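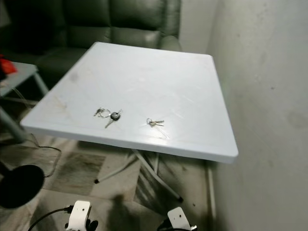 Keys first, please, said Plirent when we talked over what the next two months should cover, and everyone in the building seems to agree. So the keys get top billing in this report, even though I had a lovely long section about cushions planned.

Quick reminder of where we are. Your grant pays for the furnishing and tidying of the shared lounge at Sustomska, and this covers the stretch up to the end of July. The big stuff is in and being used daily. The green leather recliner sofa is the clear favorite (people nap on it, I have caught them at it!), and the white folding table in front of it has turned into the spot where everybody drops whatever is in their hands when they walk through the door. Mostly keys. Loose keys on a split ring, little keys on a bit of wire, spare keys that may or may not open anything in this building.

Where the keys stand now

We started with a bowl by the door and it went badly, as the bowl filled up with batteries and receipts inside a week. Plan two is a row of hooks with paper tags, ordered from Kofler along with 20 blank tags. The hooks are here, the tags are still on their way. Until they come I sort whatever is on the table at 5 in the evening and put anything unclaimed in an envelope at the desk. It's a bit of a chore, but we haven't had a lockout since I started doing it.

The white table is holding up fine for something that gets folded and dragged about so much. The top has picked up scuffs and a brownish stain near one edge that I have scrubbed at twice with no luck. I'd like to try a proper plastic cleaner before we talk about replacing it — I think it has years left in it.

The floor and the dishes

The marble tile was the part I worried about most, what with all those gray veins and the way it hides crumbs until you step on them. We now sweep every evening and mop twice a week, and it makes a real difference to how the room feels in the morning. The harder habit to break is dishes and wrappers ending up down on the floor beside people instead of going back to the kitchen. I've put a tray on the shelf by the door for plates and a second bin next to it, and I'm keeping at it.
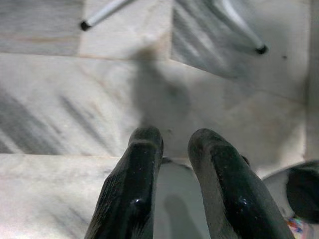 Money and what comes next

We have spent roughly 200 so far on hooks, bins, the tray and cleaning things, all of it from the small items line. Rumico has offered to quote for a shoe rack and a closed cabinet, and I'll send both prices over as soon as I have them. If the cabinet is too much I'd go for the rack alone and leave the cabinet for the next round.

One question for you: can the plastic cleaner and some felt pads for the table feet come out of the same line, or do you want them listed separately? I'll hold off buying until I hear back.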